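**Desk, lamp, fan, AC and a pile of water bottles – how would you lay this room out?**

Posted by Iker Pacheco in *Rooms & Furniture*, December 2021

Hi all, long-time reader, first time asking. We rent one room upstairs in the Prunasura building in Petberg, wood floor, white walls, and it has slowly turned into a place where you put things down and then live around them. I'd like to sort it out properly over the holidays when it's quiet. Have a look:

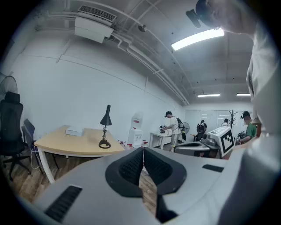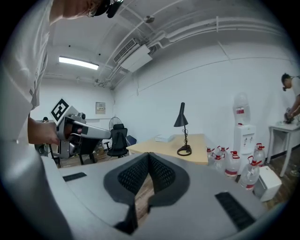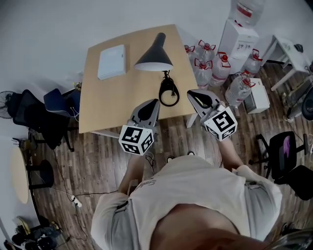 So, my list of complaints, in no order at all.

The lights. It's all fluorescent on the ceiling, and by four in the afternoon I have a headache. I bought the gray desk lamp with the big shade so we could leave the ceiling lights off at the table. The trouble is that the nearest outlet is behind the chairs, so the cord would have to cross the spot where everybody walks, and most of the time it stays wrapped up. Do I run an extension along the wall? Move the table to the outlet? The lamp base also takes up more table than I figured it would when I saw it in the store.

The air. The AC blows right over whoever sits closest to it and does very little for the far end. So we run the standing fan too, and then one person is freezing and one person's papers are on the floor. I keep hearing you can use a fan to push the cold air along instead of pointing it at people, but I've never gotten it to work. Where would it go?

The water. We get the big clear bottles with the red caps and handles, and they stand on the floor by the table because that's where the delivery guy leaves them. I've kicked them more times than I'd like to admit. Is there some kind of rack that doesn't look like a warehouse? And is it bad to have that much weight sitting on a wood floor? (We had to pay a deposit, I'd like it back!)

The chairs. They're all on wheels, and I'm starting to see dull tracks in the floor where they roll. I was going to get one of those clear plastic mats, but the last one I owned curled up at the corners and tripped my sister, so I'm not in love with the idea.

We can't drill into anything. The lease says no new holes in walls or ceiling, and there are pipes all over that ceiling anyway so I wouldn't dare. I can spend $99 on this, which I know isn't much. There are usually a few of us in there and we're on our feet a lot at the table, so it can't all be about sitting. The table has a nice rounded corner that I'd like to have facing out into the room, hip height and all that – I've lived with square ones.

Any ideas welcome, even partial ones. I'm handy enough with a screwdriver but I don't own a saw.

---

### 3 replies

**Larasati Pelupessy** · marked as most helpful

Oh, I enjoyed this one! I did over a very similar room at my old job on Stirkside (wood floor, fluorescents, AC stuck up by the ceiling, the works), so let me go through what I'd do in the order I'd do it. The order matters more than you'd think, because if you buy a rack first you'll end up arranging the room for the rack.

**Start with the table.** Get everybody's chairs out into the hall for an hour and push the table to where the lamp cord can reach the outlet by running along the wall side. Try it there for a couple of days before you buy an extension cord. If you can't stand it there, then yes, get an extension with a flat plug and run it along the baseboard. Flat cable clips with removable adhesive will hold it, no holes. Please don't put it under a rug, and don't run it across the walkway with tape over the top, I've seen how that goes.

Keep the rounded corner out. You're right about that.

**The lamp.** Put it at the back of the table on the side opposite your writing hand, so your arm isn't throwing a shadow over the thing you're looking at. If you're standing, check that you can't see the bulb from up there! A wide shade is lovely when you're sitting and then you stand up or someone walks around the other side and gets it right in the eyes. And I wouldn't switch off every ceiling light. One bright pool in a dim room gave me a worse headache than the tubes did. Ask your landlord if the lights are on more than one switch, or if someone will pull the tubes nearest the table for you. Ours were switched separately and we'd worked there two years without trying the other switch.

As for the base taking up space, I'd live with it. Clamp lamps are nice but they chew the edge of a table, and a curved edge gives them nothing to hold on to.

**Fan and AC.** What worked for us was standing the fan at the AC end, off to one side, tilted up so it blows along under the ceiling toward the warm end. Low speed. You're only trying to get the air moving and have it come down farther away. First, though, see if the louvers on the AC will go flatter. Ours had been pointing straight down since forever, and fixing that was most of the battle. Wipe the fan grille while you're at it.

Keep the fan cord on the wall side as well. If the lamp and fan both end up near the same outlet, that's fine. Plug the AC or a heater into a power strip with them and I will come to Petberg and take it away.

**Water.** Big bottles full of water are heavy, but they're not going to hurt a sound floor just by standing there. What gets a wood floor is grit under them when they're dragged, and water that sits. So: a rubber boot tray for them to stand on, and lift, don't slide. Put the tray against a wall where there's no reason to walk, and ask the delivery guy (nicely, by name if you know it) to leave them on it. I'd put tape on the floor the first time so he can see where you mean. You don't need a rack. If you really want one, get a low one and fill the bottom level before the top.

**Chairs.** Skip the mat and change the wheels. Soft rubber casters pull out and push in by hand on most office chairs, though you should measure the stem before ordering because there's an odd size or two out there. Vacuum the floor before you put the new ones on. Your dull tracks might only be dirt, so try a barely damp cloth on one and see.

Then whatever you've got left of the $99, keep it for a month. Something else will annoy you.

---

**menon_fan_50**

Just get a rack from Menon. I have the black one, holds everything, no tools. Wasn't expensive when I got mine but that was a while back, could be 600 by now the way prices are going lol.

Also for the lights you can get those magnetic covers that go over them, diffuser things. We have cloud ones at my wife's school. The kids like them. Not sure if they stick if your fixture isn't metal.

> **Iker Pacheco:** Thanks! Do you remember how deep the rack was? I've only got a narrow strip by the wall before it starts sticking out past the table.

> **menon_fan_50:** 16 inches I think? maybe it was the shelf that was 16. I'm not home

---

**quietfloor**

Agree with nearly all of Larasati's answer, except for the boot tray. If you have people topping up bottles or cups right there, the tray collects water underneath where you can't see it, and then you lift it in spring and there's a black rectangle. I'd use a slatted bath board, or a tray with little feet, so some air gets under. Lift it and look once a week.

On the casters, check that all the chairs take the same ones before you order a bulk pack. Mine didn't. I've still got five rubber wheels in a drawer from last November that fit nothing in my house.

And you said you're on your feet a lot. Has anyone measured the table? If you're all bending over it, I'd look at that before the lamp or the fan or any of it. Some legs have screw-in feet with a bit of adjustment, and if yours don't, you can get furniture risers that sit underneath. Go for the wide, stackable kind with a recess for the leg. The tall skinny ones wobble and I wouldn't trust them with people leaning on the top.

> **Larasati Pelupessy:** Fair point on the tray, mine did have feet and I forgot to say so.

> **Iker Pacheco:** This is great, thank you both. I tried the table over by the outlet this morning and the cord reaches with a little to spare, but now the door only opens most of the way, so I'm going to turn the table around and see if that helps. Second switch for the lights: there is one, it's behind the coat hooks. It runs the hallway.

> **quietfloor:** Measure the door swing before you turn it, those rounded ones are heavier than they look and you'll want two people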